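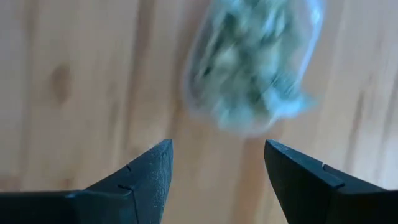
Wrist-camera method lets grippers skip blurred frames when handling clear tubs

Researchers at Pruvell have published a method for picking up transparent food containers that decides, frame by frame, how much of a wrist camera's view can be trusted. In bench tests at the group's Gotport laboratory, a parallel gripper running the method completed 596 grasps in 800 attempts. The same arm, using the group's earlier controller, completed 400 out of 800.

The report, released in July, covers one narrow task: locating a clear plastic container on a table, closing on it, lifting it and setting it down at a second position. Half of the attempts in each condition, 400, used containers filled with salad greens or herbs. The other 400 used empty ones.

Clear containers are a known problem for vision-guided grippers. The plastic takes on the color of whatever lies behind it, and the wall is often visible only as a thin highlight on one side. Depth sensors return gaps or measure the table through the plastic. Contents such as chopped leaves give the camera something to follow, but they don't fill the container evenly, and a controller that centers on the green mass will tend to close off-center.

Motion makes this worse. A wrist camera moves with the arm, so any fast approach smears the target in the image while the fingers, fixed relative to the lens, hold their place in view. When the tub streaks and the black fingertips stay readable, the image still holds some useful information: where the jaws are, the direction of the smear, and often one bright edge of the container. The Pruvell method is built on separating those parts from the rest.

Each incoming image is divided into patches, and each patch receives a blur score and a direction. Patches that belong to the fingers are masked out using a stored outline of the gripper. The remaining patches are weighted by sharpness, and the container's position is updated from the weighted set. If too little of the view passes the threshold, the controller ignores the image entirely and carries the last position forward using joint readings from the arm. It will do this for at most six consecutive images. After that the arm slows until a usable view comes back.

The smear direction is used separately. In a blurred patch, the streaks give the line of relative motion between camera and object. The controller compares that line with the motion expected from the joint readings. Agreement between the two suggests the container is at rest. A mismatch is treated as a sign that it is sliding or has been nudged, and the approach is restarted from a higher position.

No change was made to the hardware. The tests used an existing two-finger gripper and a single color camera, with no depth sensor and no added lighting. The vision component was trained on recordings of the arm being guided by an operator, including the blurred stretches that the group had removed from training data in previous work. Keeping those stretches accounted for a large part of the improvement, according to the report. A version trained only on sharp images, but otherwise identical, did better than the earlier controller on filled containers and showed little gain on empty ones.

Most of the remaining failures occurred in the last stage of the approach, when part of the container had already left the camera's view. With only one wall visible, the system sometimes mistook a reflection for the opposite wall and closed too early — the fingertips then pushed the container away instead of straddling it. A smaller group of failures involved lids that flexed under pressure and slipped free during the lift. The method has no way of sensing this, and the report lists fingertip force sensing as a possible addition.

The table surface also had an effect. Wood with a strong grain helped the blur estimate, as the grain lines gave the software a second source of direction. Plain white surfaces gave it very little, and pale surfaces under bright light produced washed-out areas in which the edge of the plastic couldn't be found. The authors don't report a separate success rate for each surface, so the size of the effect can't be judged from the published results.

Speed was not the goal of the study, but the method shortened the average approach, chiefly by removing the pauses the earlier controller needed to collect a sharp image. The report gives no cycle time for a full pick-and-place sequence, and the containers were presented one at a time. Stacked or touching containers, common on packing lines, were outside the test plan.

A second round of trials is planned at Ellery, a prepared-food packing site in Clillport, where tubs reach the station on a moving belt. There the mismatch check will need to be rewritten, as a container in motion will be the normal case. Pruvell says it will release the blur-scoring code and the gripper masking tool ahead of those trials. The training recordings are still under review and have no release date.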